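Subject: Re: [puzzles-l] Numbering a large collection
Date: 2/13/26

On the Bragança thread, a member wrote:

> I have 1,073 puzzles in a spreadsheet and the numbers go in the order I bought them. Now I can't find anything. Should I renumber by type, or leave the numbers alone and add a column for where each one is kept? Also, do you put labels on the puzzles themselves?

Leave the numbers alone. I renumbered once, when the collection was much smaller, and old letters and trade lists stopped matching what I had. It took until May to sort out, and 82 entries are still wrong as far as I know.

For labels, I put the number on a small paper tag and keep it with the puzzle. Glue is hard on anything with stickers, and on a twisty puzzle there's no good flat spot for a label anyway.
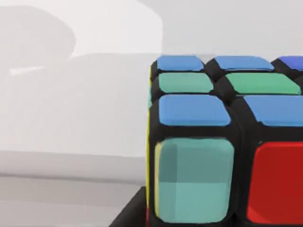 Rubik's cube, top and front. Each sticker is on its own raised tile.

Add the location column. Mine has a letter for the room, a letter for the furniture and a number for the shelf or drawer, so a typical entry is B-C-2. Keep the codes short or you'll stop filling them in. I tried the Vodport software for this, and it wanted a full text description for every location. I gave up at entry 59. 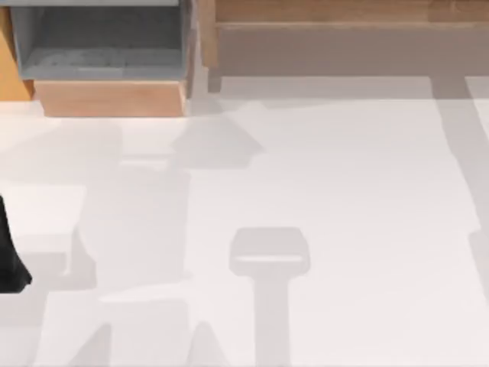
Loose pieces need their own code. I use X for anything that has lost its box, and the Fliditz burrs all went under X for years. A gray open bin in a wooden cabinet, as here, would get one code for the whole bin. I wouldn't try to divide it further – things move around in a bin and the codes go stale.

Drawers are easier. One drawer, one code, counted from the top. If you rearrange, change the column and leave the tags as they are.

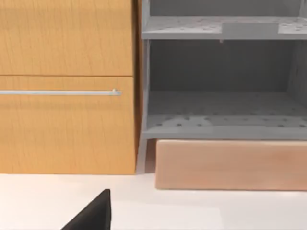 Wooden drawer fronts, with a long silver handle on the lower one.

The other question was about the Eten boxes. I keep mine flat in a drawer with the lid facing up and the tag inside. Does anyone have a list of the later ones? Mine stops at 31.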